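Hako Stone Sealer for Kitchen and Bath, 500 ml

Product overview

Hako is a water-based sealer for natural stone inside the house. It goes into the small pores of the stone and makes it more difficult for oil, wine and coffee to enter. It does not leave a film on top, so the color and the shine of your stone stay the same as before. If you want a darker or "wet" look, please choose our Susen color enhancer, it is a different product.

Suitable for: granite, marble, slate, limestone, travertine, unglazed tile
Not suitable for: quartz composite, laminate, glazed ceramic, outdoor floors with frost
Content: 500 ml bottle with spray head
Article number: 868
Storage: between 5 and 30 degrees Celsius, away from children

How to know if your stone needs sealing

Put a spoon of clean water on the stone, in a place you use often, and leave it 15 minutes. Then wipe it. If the place has become darker, the water has entered and the stone is ready for a new treatment. If you see no change, you can wait and make the same test again in February or whenever you do your large cleaning. Many polished granites are very dense and they need sealer only seldom. To put more than the stone can take does not help, it only gives you sticky marks.

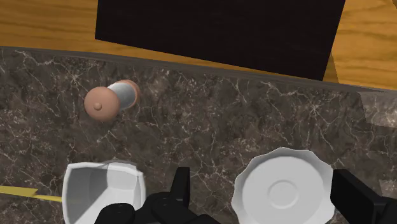 Before you start, the surface must be clean and fully dry. Wash it with warm water and a neutral soap, rinse two times, and leave it overnight if you can. Old wax must be removed first with a suitable cleaner. Please take a lamp and look at the stone from the side, not only from above. On a dark counter with a lot of pattern, where pale thin veins branch over charcoal and brown, a dull spot of old grease is easy to miss, and the sealer will close it inside. Also feel with your hand near the sink and the stove, there the fingers often find more than the eyes.

Application

Shake the bottle. Spray a part of the counter that you can reach comfortably, and spread the liquid with a white cotton cloth. Leave it 10 minutes. Do not let it dry on the surface. Wipe off all the rest with a second dry cloth and polish until you feel no resistance. For limestone and other thirsty stones, repeat after 60 minutes.

You can use the counter lightly after four hours, but keep water and oil away from it for one day. Make always a test in a hidden corner first.

Where wood meets the stone, cover the wood with tape. The sealer does not harm finished wood in a short contact, but on oiled wood it can leave a border which is difficult to sand out.

Questions we receive often

Can I put a hot pot on sealed stone? The sealer gives no protection against heat. Please use a trivet.

Does it stop etching from lemon on marble? No. Acid attacks the stone itself, and no sealer of this type prevents it.

How long can I keep an open bottle? Two years, if it is well closed.

Delivery and returns

We ship from our store in Bragança. Unopened bottles can be returned within 90 days. For larger quantities please write to Mireille Guillot in our sales office.

Page updated Wednesday, November 11, 2020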